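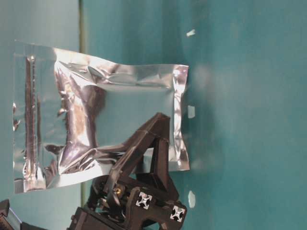
Foil pouch up against the fingers. The creases run out from the contact point.

Dreda finger kit on a two-arm bench cell: long-term review

I have had the Dreda kit on my cell for 16 weeks now and I like it more than I did when I opened the box, so it gets a proper write-up. The cell is a pair of Testero arms facing each other across a cloth-covered table, used for picking and passing floppy packaging. It had worn through its stock fingers by February, and I wanted something I could swap without pulling the whole wrist apart.

What you get

The kit is 17 pieces in a tray: fingers, pads, screws, a little go/no-go gauge and two shims per arm. The instructions are one folded sheet and they are good! Whoever drew them has held a screwdriver. The first arm took me most of an afternoon and the second took less than an hour, mainly because by then I knew to route the camera cable before closing up the bracket.

Two notes on fitting:

Start all the screws by hand before tightening any of them. The threads are fine and the first one will happily go in crooked.

Set the fingertip gap with the gauge at the closed position, then cycle the gripper a few times and check again. Mine moved a hair on the left arm and stayed put on the right.

Pads

The ridged pads are the reason to buy this. My old smooth ones let anything slick creep out of the grip, and I kept turning up the closing force until I was crushing things. With the ridges I backed the force well down and left it there. Clear, hard items were what I worried about most, and the tips come together closely enough to hold one by its lower end.

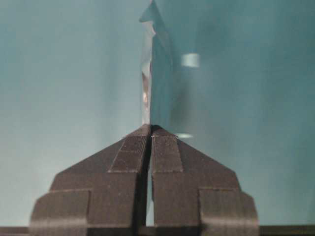

Clear piece between the pads, seen from the wrist.

Cleaning is a stiff nylon brush and nothing else. I tried an alcohol wipe once and it left lint in every groove, which then had to be picked out under a lamp. Brush along the ridges, blow off the dust, done. I do it when I start up in the morning and it has become a rather pleasant habit.

Thin film

Film is harder. It bunches where you pinch it, goes down between the fingers, and if a corner catches in the gap you will be opening and closing by hand to get it out. Dreda suggests taking one shim out for film work, and on my cell that was the right call. I would still love a narrower pad as an option — the tip is wide for this job.

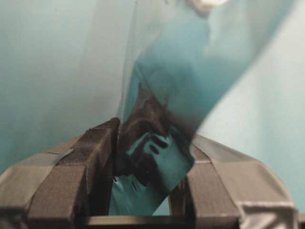
Re-zeroing after a finger swap

New fingers mean a new zero, and it is worth doing carefully. I use the Lindero setup tool, but any routine that closes to contact and stores the position should be fine. Run it with the pads clean. Then do a slow edge grip on something forgiving. I use a foil pouch laid flat in the middle of the cloth, one arm parked and the other coming in on the short side. If the finger is sitting low it plows the cloth into a ridge and you know straight away.
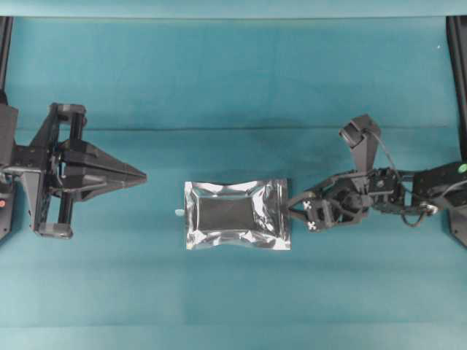 Right arm on the short edge of the pouch, left arm on the other side.

Do both arms even if you only changed one. I skipped that the first time and spent an evening blaming the handoff code.

Gripes

The screws need a driver size that isn't in the tray. I ended up with a Ranjbar handle that I was going to buy sooner or later anyway, but a cheap key in the box would be nice. The tray lid doesn't latch either, so tape it.

Would I buy it again? Yes, and I already have a second set of pads in the drawer. For a small cell that handles pouches, bags and odd slippery things all day it has been a real pleasure to live with. I'll update this when the first pads wear out.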